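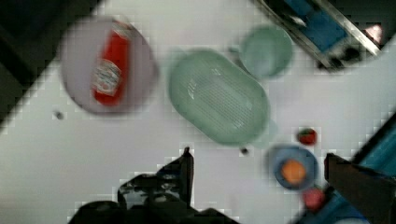

**Opening (2 min)**

Thank the Kisenport group for the slot. Say who I am: shift lead in the staff kitchen at Skestus, nine years on trays and dishes before that. I'm not an engineer. Questions about the arm's software go to Wen-hsiung Peng, second row.

**What the job was**

- 600 seats, one long lunch.
- Two people on table clearing and sorting, all shift, standing.
- Dishes one way, food another, bottles back to the shelf. Same reach, same turn.
- Wrists and shoulders were the usual complaint. Ask for a show of hands here.

**What the arm does now**

- It picks up and sorts: plates, bowls, baskets, bottles, fruit.
- Soft fruit is the slow part. A strawberry and a ketchup bottle need very different grips.
- It works from a camera down at the gripper, so it sees the table from close up. Staff had to learn to keep their hands out while it looks.

**What changed for people**

- No jobs cut. Say this early, they will be waiting for it.
- Urbonaitė moved from clearing to prep. She asked for it. Pay went up one grade.
- The other clearing post became "table lead": start the arm, step in when it stalls, log the stall.
- 582 stalls logged by the end of April. Most cleared by hand in under a minute.
- Less talk during the shift. People used to chat over the sorting table. We moved the break up to 10:30 so they overlap.

**What I'd do differently**

Bring the clearing staff in before the table layout is fixed. Kisbridge did that and had fewer complaints. We changed ours twice.

Pause. Take questions. Handout is by the door.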